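Two grippers, one long afternoon

1/3/21

So the Okico pair finally turned up, and I've had them side by side with my old Kundis ones for long enough to have opinions (lots of them, sorry). I wanted to like the Kundis more. I paid for them, for a start! But after a proper go with both, the Okico handles are just kinder on the hands. I did 18 goes at the same pick and place job with each, and with the Kundis I was shaking my fingers out by the end of it.

Tracking was what I really cared about, though. Beyene, the software I use to follow the marker cubes, gets grumpy when a cube turns too far away from the camera, and my wrists do that without asking me. I lost the left hand 4 times with the Kundis and 6 with the Okico, so that's one point back to the old pair.
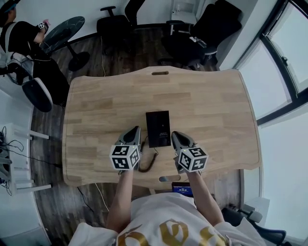
The other thing is the jaws. Kundis ones close with a bit of a snap, fine for a sponge, horrible for anything you'd be sad to break. The Okico squeeze is softer and I can feel where it starts to bite, so I stopped crushing paper cups quite so often. Small objects are still a pain with either. I tried picking up a coin and gave up and had a biscuit.

I also had a quick play with the Farnia controller in the evening, but the manual is dreadful and I only got as far as making it beep. Might try again in April when the new firmware is meant to be out.

Next job is a longer run, 1000 grabs if my thumbs last, with the Okico first. I still need to find a better spot for the charger too.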